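Call for Participants: Garment Handling Open Day
Romholm Laboratory for Assistive Robotics, Kerkby

The Romholm Laboratory invites members of the public to take part in its open day in September 2024. Visitors will observe robots working with household textiles and, if they wish, join a supervised session in which they guide a robot arm by hand. The laboratory is seeking up to 80 participants, who will be received in small groups over the course of the day.

The open day is part of the Texier project, a study of how robots can assist with laundry and dressing in private homes. Clothing remains difficult for automated systems. A shirt changes shape each time it is touched, and its edges and seams may be hidden in a fold. The project team, led by Sarita Garg, wishes to learn how people with no technical training direct a robot through such work, and where they find its movements hard to follow.

Each visit lasts 80 minutes and begins with a short talk by Harish Venkataraman on the work of the laboratory. Groups then move to the demonstration area, where garments are handled on tabletops of the kind found in an ordinary home. Participants may follow the view from the robot's wrist on a screen beside the work area.

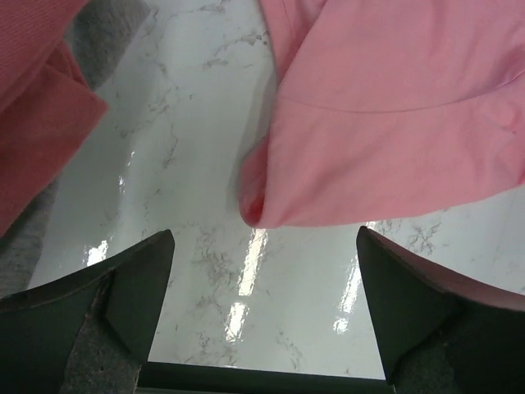 Romholm Laboratory Bulletin, No. 9

A light pink garment on a glossy, marble-patterned top presents several of the points that will be discussed during the demonstration. Reflections may be taken for edges, and small folds can conceal the place where the cloth should be gripped. Akash Sisodia will explain how the control software addresses these matters and will take questions.

Who may apply

Applicants must be 18 years of age or older. No experience with robots or computers is required. The laboratory particularly welcomes applications from persons who provide care at home, from laundry and tailoring workers, and from persons with limited use of one or both hands. The demonstration area is on the ground floor and is accessible by wheelchair. Applicants who need an interpreter or other assistance should say so when applying.

Conditions of participation

Participation is voluntary and unpaid. Local travel costs will be repaid on presentation of a receipt. Those who join the supervised session will be asked to sign a consent form and to complete a short questionnaire. Hand movements and spoken comments will be recorded for research use; faces will not. A participant may withdraw at any time without giving a reason. Long hair must be tied back, and scarves and loose jewelry removed, before entering the work area.

How to apply

Applications should be addressed to Kylie Pirihi, Visitor Office, Room 7, Ovemden Building, Kerkby, or made by telephone at extension 3685. Please state your name, your preferred time of day (morning or afternoon) and whether you wish to join the supervised session. Places will be confirmed in writing. A summary of the findings will be sent in December to all participants who request one.

Questions about data protection may be directed to Faizal Harahap at the same address.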